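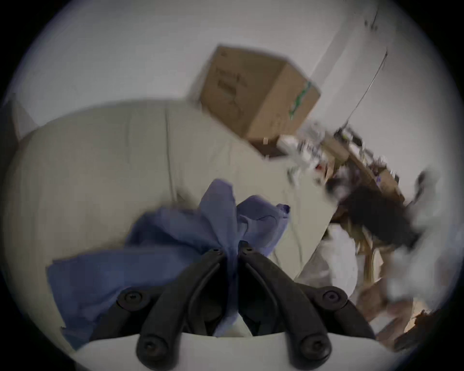
Blue cloth, held by two fingers.

Dellunville open studios, October. Notes typed mostly on the train home so forgive the state of them.

Got there just after ten, which was too early. Half the doors still shut, someone dragging an A-board up the ramp. The building is the old Yazdani works, three floors of studios now with a gallery on the ground floor, and the signs are not great. I did the top floor first by accident — took the wrong stairs — and in the end I'd do it that way again. Light's better up there in the morning and you get the painters before they're tired of talking.

First proper stop was Nevzat Oral. Big canvases, mostly greys and a sort of rust, all of them harbours or the backs of buildings. He paints over old work and leaves the ridges showing. Asked him how long one takes and he said he stops when he needs the wall for the next one. Prices on a typed sheet by the door, smallest thing £820, a study of a slipway about the size of a tea tray. I went back to it twice. Didn't buy it. Still thinking about it at Ferent junction, so maybe I should have.

Two rooms along was a print workshop, shared, very warm, everyone in it talking at once. You could pull your own linocut for a couple of pounds. Mine came out patchy in one corner. Lovely smell of ink though, and they let you leave it on the rack and collect it on your way out. I nearly forgot it.

Coffee on the middle landing. Queue. Cheese scones gone by half eleven, be warned.

Middle floor I liked less, or I was hungry. A lot of jewellery, a lot of cards. One room of small watercolours of allotments that I would have walked past except the artist had hung them really low, knee height nearly, and you had to crouch. Children were getting the best of it. Didn't get her name and it isnt on the map, very annoying.

Then the main show downstairs, which is called Jemari and is the reason I went. It's a group thing picked by Ronaldo Lins, who was doing a talk at 2. Talk was good. No slides, no microphone, he just walked about and we followed him. He said he'd visited every studio in the building before choosing and had turned down some work he loved as it fought with the room. The hang is spacious, maybe too spacious at the far end where there's one drawing on a very long wall. Someone asked him about that and he said go and stand in front of it for a bit. I did, and it's a better drawing than I'd thought, but I'd still have put another one next to it.

The visitor book was at 842 names when I signed, and that's since they opened the show, so the place is getting people in. Wider mix than I expected too. Plenty of locals who remember the works, one man telling anybody nearby where the loading bay used to be.

Gripes. Lift out of order, so anyone who can't do stairs was stuck with the ground floor — a real shame and it should of been on the website. The map has the studio numbers from before they were changed. Card payments patchy upstairs, take cash.

Good bits. Free entry, friendly, no hard sell. Decent bench by the river door if you need a sit. The bookshop corner had back issues of the Dellunville art quarterly going cheap and I came away with four of them and no room in my bag.

Jemari is on till the end of the month. The studios shut again after the open weekend but some of the painters will see you if you email first, Nevzat included, he said to say so. Left around four, got the slow train, print rolled up in my coat sleeve and only slightly smudged.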